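About Sallbridge
Software for two-armed robots, and a fair amount of doubt
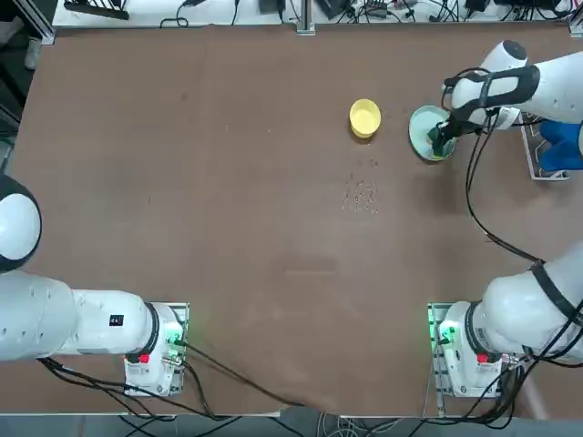

Page 1 of 6

Sallbridge writes software for robot arms that work at a table. We do perception, planning, control and the dull tooling that holds the three together. We don't build arms and we don't sell them. If you came here looking for a machine that will run your kitchen or your packing room by the spring, we can't help you, and we would be careful of anyone who says they can.

The company was started by Nesrin Coşkun and Rodrigo Cordero after both had spent too long at firms where the demonstration was the product. Nesrin had worked on motion planning, Rodrigo on cameras and calibration. They had watched the same arm pick up the same cup for one set of visitors after another, with the cup put back on the same pencil mark each time. They wanted to find out what was left once the pencil mark was rubbed out. Quite often the answer was very little.

What we work on

Most of our bench time goes on small, untidy things: grains, bowls, cloths, lids. A bowl is easy enough until it tips. Grains are worse. A planner that treats a scatter of seeds as one object will be wrong about its shape as soon as anything touches it, and a planner that treats each seed as an object will still be thinking at teatime. Our perception software, Sarari, takes a middle road. It marks out patches of loose material, gives each patch an edge and a density, and says how sure it is of both. The last part matters most to us. We have seen plenty of systems that draw a crisp outline round something they plainly haven't understood.

Sarari passes its patches to the planner, which we have never got round to naming. The planner works out which arm should reach, from which side, and what the other arm ought to be doing in the meantime. Very often the right answer for the other arm is to keep still. We were slow to accept this. Two arms look better moving together, and a good deal of published work seems to have been chosen on that basis. In our own tests the second arm caused more trouble than it saved on any job that one arm could reach, so the planner now has to make a case for using it.

Control sits under all that and runs at 480 cycles a second. We don't claim the figure is special. It is what our code can hold without missing a beat, and we would sooner have a steady loop than a fast one that stutters when somebody opens a log file.

How we test

Every release is run against 139 recorded tasks, and then against the real table. The recordings catch silly mistakes. They do not tell us whether the thing works, and we wish fewer people in our trade talked as if they did. On the real table each task is tried 30 times with the objects put down by a person who has not seen the code. Dropped, spilled and abandoned attempts all count as failures, including the ones where the arm "nearly had it". We used to keep a separate column for near misses. Rodrigo deleted it one Thursday and the results have been easier to read ever since, if less cheerful.

We publish the failures with the release notes. Some customers find this odd. One asked whether we could send a version without them.

What we don't believe

We don't believe that a bigger model will sort out a badly calibrated camera. We don't believe a success rate without the number of attempts beside it. We are unsure about learned policies in general: we use them for grasping, where they have earned their place, and keep them out of anything that decides how hard to push. Nesrin is more hopeful on this point than Rodrigo, and the argument has gone on since the company began.

We also don't use the word "autonomous" in our contracts. People mean too many different things by it.

Who uses it

Our longest-running customer is Voltwood, who use the planner and our log viewer and have so far declined the perception side. They may be right to, as their parts are rigid and come in trays. The group at Kurtuluş uses Sarari on its own with their own planner and sends us the most detailed bug reports we get, several of which are still open.

Working with us

We begin with a trial on your objects, at our table, and you are welcome to stand and watch. If the trial goes badly we will say so and send you the logs. A fair number of trials end there. Where they go further, we agree on the tasks in writing before any code is changed, and the list doesn't grow without a new trial.

We are taking on new trials from November. Please tell us what the objects are, how they arrive, and what happens at present when one gets dropped.

Next page: The log viewer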